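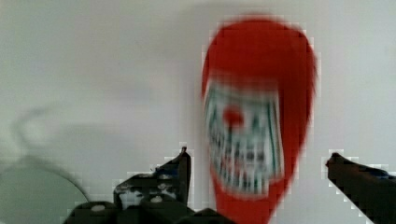

12/30/25

I meant to write this up last night and fell asleep with my shoes on, so it's morning, the coffee is made, and I'm going to try to get it all down before the details start sliding around. Yesterday was the open day at Tollside, the one Yuxi has been after me to come to ever since she started there (and I kept saying yes, yes, next time, the way I do). Well, I went! I drove over with Mawar, who had the directions printed out on paper, bless her, and we needed them once we got off the highway and every building was the same beige box with a number on it. 1213 was the one we wanted. We passed it twice.

Yuxi met us at the front with name stickers and hugs. She looked tired and happy, and she had on the green cardigan I gave her, which I pretended not to notice and then noticed out loud about a minute later. There was a table of coffee and those little almond cookies, and more people than I expected, with a good many kids, it being the school break. Guoqing Fan gave the welcome. I had pictured somebody stern from the way Yuxi talks about him, but he was soft-spoken and kept losing his place, and I liked him right away. He told us they've run more than 3000 practice pickups in the room we were about to see, and that we should please feel free to ask anything at all, including whether the thing ever drops stuff. Of course the very first hand up belonged to a small boy asking whether it ever drops stuff. Yes, it does. Guoqing said it as cheerfully as if he'd been asked whether he had a dog.

The demonstration I wanted most was the arm, and Yuxi had saved us a spot near the front. There's a little camera riding down by the wrist, so on the screen beside it you get the arm's own view of things: the two dark fingers poking in from the sides, and between them whatever it's being asked to deal with. When we squeezed in it was a bright red bottle sort of thing with a white label, stripes all over the label and one red dot. On the screen it was a big red smear with the stripes running together like a row of teeth, and I said so to Mawar, a bit too loud, and a man behind us laughed. I had imagined the machine would see better than I do. I take my glasses off and that's about what I get!

I found I couldn't settle on where to look. If I watched the arm itself I missed the screen, and if I watched the screen I got a little seasick, as if I were the one being swung about over the table. Mawar watched the screen the entire time and was perfectly fine, but she also reads in the car. Zixuan Fang was running it, a very patient young man with a laptop balanced on a stool, and he talked us through what he was doing in plain words. He would send the arm in toward the thing, stop, back it off, and come in again from a different side. Somebody asked why it didn't just grab, and he said that closing the fingers is the easy bit and getting them to the right place is what he spends his days on. I thought about Dad threading needles for Grandma, the way his hand would hover and hover.

The arm was slower than I'd expected in some stretches and then it would whip over so quickly that the kids all went "ooh." It makes a noise, too, a kind of rising hum with a click at the end. I was humming it back in the car and Mawar asked me to stop.

When it was time for a turn at the controls the children went first, as they should. Yuxi kept tilting her head at me until I got in line with them. So I did it. I stood behind a girl in a Pelupessy swim team sweatshirt who was much better than I was and gave me advice over her shoulder ("small pushes"), and then Zixuan handed me the controller and I forgot every bit of it. I sent the poor thing sideways into the air over nothing. He said that was fine and quite common. On my second go I got the fingers on either side of a foam block and squeezed, and up it came, and I made a noise I'm not proud of. Yuxi got it on her phone. I've asked her not to send it to her brother.

Afterward we had a look at the back room, where Yufang Hou showed us a shelf of old fingers, all the shapes they've tried and given up on. I could have stayed there an hour. Some were long and thin and some were stubby with rubber on them, and she let us handle them. She used to be at Litevora and says the coffee was better there but the people are better here. Mawar asked her about forty questions about the rubber and came away with a sample of it in her coat pocket.

Yuxi walked us out to the car a bit after 2, and I told her I was proud of her, which made her look at the pavement. I had wondered, when she took the job, whether she would be lonely among all those machines. But there she was, teasing Guoqing about his speech and telling Zixuan to go eat something. I felt easier about it the whole way home.

We stopped at Bevell for soup, and I had the barley. Mawar left her scarf in the booth, so I have to call them when they open. Also need to: mail the card to Aunt Lin, find the lid to the blue pot, and ask Yuxi if she wants the good lamp or if I should keep it here until she moves.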